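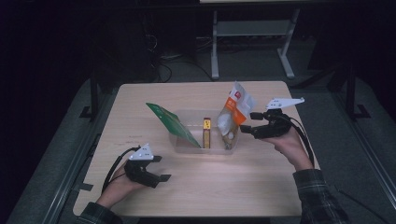
Kátia Brandão told Thursday's meeting in Gredorow that the evening bus should never have been cut in the first place, and that people on the Hestetti estate had been saying so since the winter timetable came in. She was speaking shortly before councillors agreed to bring back a later service on route 239 for a trial period.

The last bus from Gredorow to Hestetti now leaves at 6.40pm. From May there will be 2 further departures on weekdays, at 7.50pm and 9.15pm, calling at all stops as far as the health centre. Saturday times stay as they are. There is still no Sunday service.

The later buses were withdrawn when the previous contract ran out. The council said then that few passengers were using them after 7pm. Residents disputed this at the time, pointing out that the 8pm bus had often failed to turn up and that people had given up waiting for it.

Shift workers at the Bedotness bakery were among those who wrote in. The late shift finishes at 7.30pm, and staff without a car have been walking home along the main road or sharing taxis. The road has no pavement between the garden centre and the railway bridge - a stretch that has been raised with the highways department several times.
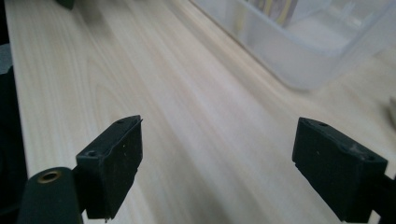
Under the trial, a single adult fare on the evening buses will be the same as in the daytime. Day tickets and passes will be accepted. Older people's passes, which were not valid on the old 8pm service, will be valid on both of the new ones.

The council will pay the operator to run the buses for the length of the trial and will look at passenger numbers in the autumn. A report to the meeting said an average of 10 passengers a journey would be enough for officers to recommend keeping the service. Two councillors voted against, saying the money should go towards the school buses first.

A request to extend the route to the new houses at Bedotness Lane was turned down. Officers said the turning space at the end of the lane was too tight for a full-sized bus, and that the developer had yet to finish the road surface.

New timetables will be put up at stops before the change. Printed copies can be picked up from Gredorow library and the Hestetti post office. Anyone who wants to comment on the times can write to the transport office at the town hall, where the full report can also be read during opening hours.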